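病区夜间噪声与病人睡眠:Skinner楼三层的改造前调查

课程项目报告
作者:Archie Forsyth
2024年9月30日

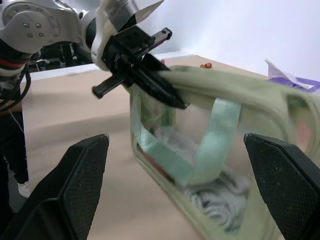 图1 桌面上的浅绿色布袋,袋口内可见一条编织提带

一、选题的来由

我在第二学期选了医疗建筑与环境的课。课上讲到病房设计的时候,老师提出一个问题:医院里的声音是谁制造的,又是谁在听。我当时觉得这个问题很简单,后来去Gresance医院参观,在走廊里站了一个晚上,才知道自己以前想得太少。

Gresance医院的Skinner楼是一座旧楼,三层是内科普通病区,明年要做内部改造。设计由Brateo事务所负责。我们的课程和这家事务所有合作,所以我可以拿到平面图,也可以在护士长同意的时间进入病区。我的任务不是做设计,是在改造以前把夜间声音的情况记录清楚,并且给出几条意见,让设计人员参考。

中文不是我的母语,报告里有些词可能用得不够自然。专业名词我都按照课本的译法,如果和医院里的习惯说法不一样,请读者原谅。

二、病区的基本情况

三层的平面是一条直的长走廊,病房在南边,辅助用房在北边。护士站在走廊的中间,是开放式的柜台,没有玻璃。药品准备间和护士站相邻,门是弹簧门,关上的时候有明显的撞击声。污物间在走廊的东头,推车每天晚上要从西头的电梯一直走到东头,也就是要经过所有的病房门口。

病房多数是双人间和四人间,单人间很少。吊顶是石膏板,表面刷漆,地面是橡胶地板。走廊的墙面有扶手,扶手以下是硬质的防撞板。从声学上说,这些表面大部分是反射的,吸声的材料几乎只有床上用品和窗帘。

三、调查的方法

调查分为三个部分。

第一部分是测量。我用学校的声级计在五个位置记录夜间的声级,位置是护士站对面的病房、走廊西头的病房、走廊东头的病房、走廊中段和药品准备间门口。仪器放在离墙一米以上的地方,高度和病人躺下时枕头的高度接近。走廊里的两个点高度比较高,因为要避开推车。

第二部分是事件记录。声级计只告诉我们声音有多大,不能告诉我们声音从哪里来。所以我坐在走廊的椅子上,用表格写下每一次可以分辨的声音:时间、来源、大概的位置。九月的观察一共记录了1,551个声音事件。这个数字里面包括很轻的声音,例如翻纸和脚步,所以不能把它理解为1,551次打扰。

第三部分是问卷。问卷只有一页,一共15个问题,前面几个问题关于睡眠,后面的问题关于声音、光线和温度。我们准备了200份,交给早班护士,在病人愿意的时候发给他们。回收的有效问卷是80份。回收率不高,原因在第六节里讨论。

事件的分类表开始的时候太细,我把“门”分成了五种门,结果在晚上根本来不及写。后来合并为六类:门、推车和轮子、设备报警、人的谈话、电话和呼叫铃、其他。合并以后,同一个声音由两个同学分别归类,结果大致一致。

四、主要的结果

(一)声音从哪里来

事件最多的是人的谈话,其次是门和推车。设备报警排在第四。这个次序和我原来的想象不同,我本来以为报警声一定是第一位。但是如果只看声级突然升高的时刻,情况就变了:药品准备间的门和推车经过走廊接缝的声音,成为最主要的两个来源。

走廊中段的地面有一条变形缝,上面盖着金属盖板。推车的轮子压过盖板的时候,会发出前后两声。盖板离护士站对面的病房门只有几步路。有一位病人在问卷的空白处写:“每次我刚睡着,那个车就来了。”

(二)位置的差别

西头的病房靠近电梯,我以为会比较吵。实际的记录显示,电梯本身的声音很稳定,病人在问卷里也很少提到。东头的病房因为靠近污物间,在后半夜有几次比较集中的声音,时间和收垃圾的时间相同。最不安静的是护士站对面的病房,前半夜和交班前后都是这样。

这里有一个矛盾需要说明。护士长告诉我,病情比较重的病人一般安排在护士站对面,这样看得见,走得快。也就是说,最需要休息的病人住在声音最多的房间。这个安排在医疗上有道理,所以不能简单地建议把病人换到别处去,应该从房间和护士站之间的构造去想办法。

(三)病人自己怎么说

问卷里,睡眠的评价和对声音的评价有联系,但是没有我期待的那么强。有些病人说很吵,同时说睡得可以。也有病人说不吵,但是因为疼痛、陌生的床或者走廊的灯光睡不着。光线是我原来没有重视的问题。走廊的灯在夜里只能关掉一半,另一半的灯正好在病房门的上方,门上的观察窗没有遮挡。

温度的问题回答得很分散,我没有找到规律。

五、给设计人员的意见

下面的意见是按照施工的难度排列的,容易做的在前面。

药品准备间的弹簧门换成带缓冲的闭门器,门框加密封条。病房门可以同时检查一次,有三扇门的锁舌和锁片没有对准,需要用力才能关上。

变形缝的盖板换成和地面平齐的类型,表面用和地板相同的材料。推车的轮子也应当更换,这件事属于后勤部门,设计人员可以在会议上提出。

病房门的观察窗加可以从外面调节的遮帘。走廊的灯重新分组,让病房门上方的灯在夜间可以单独调暗。

走廊吊顶换成可以擦洗的吸声板。感染控制科对多孔的材料比较谨慎,Fosach公司提供过一种表面有薄膜的板材样品,他们科室正在看。我不能判断这种板材是否合格,只是建议在图纸上保留这个可能性。

护士站加一段玻璃隔断,在交班的时候使用旁边的小房间。平面图上,护士站后面有一间存放旧病历的房间,面积够用。玻璃隔断会影响护士听见病房里的声音,几位护士对这一点有不同的看法,应该先做一段临时的隔断,试用以后再决定。

六、调查的不足

问卷的回收率受到几个因素的影响。很多病人住院的时间短,问卷还没有发下去就出院了。早班的护士工作很忙,把发问卷的事交给她们,是我考虑得不周到。另外,能够填写问卷的病人身体状况比较好,重症的病人基本没有回答,所以结果不能代表全部的病人。

有人坐在走廊里记录,工作人员说话可能会比平时轻。第一个晚上这个现象很明显,后来大家习惯了,谈话的次数有所增加。第一个晚上的数据我保留在总数里,没有删掉。

测量只有九月的数据。冬天窗户关闭,暖气开启,室内的背景声会不同。如果Brateo事务所需要把数据用在声学计算里,应该在冬天再测一次,并且使用经过校准的仪器。学校的声级计上一次校准的记录我没有找到。

还有一个问题是我没有把声音和具体病人的睡眠对应起来。要做到这一点需要佩戴设备,也需要伦理审查,超过了课程项目的范围。

七、附件说明

附件一是合并以后的事件分类表和填写规则。附件二是问卷的原文,包括中文和英文两个版本。附件三是三层平面图,上面标出五个测点和变形缝的位置。原始的记录表是手写的,已经扫描,保存在课程的共享文件夹里,病房号码用字母代替。

感谢三层病区的护士和回答问卷的病人。报告的语言由两位同学帮助检查,剩下的错误由我自己负责。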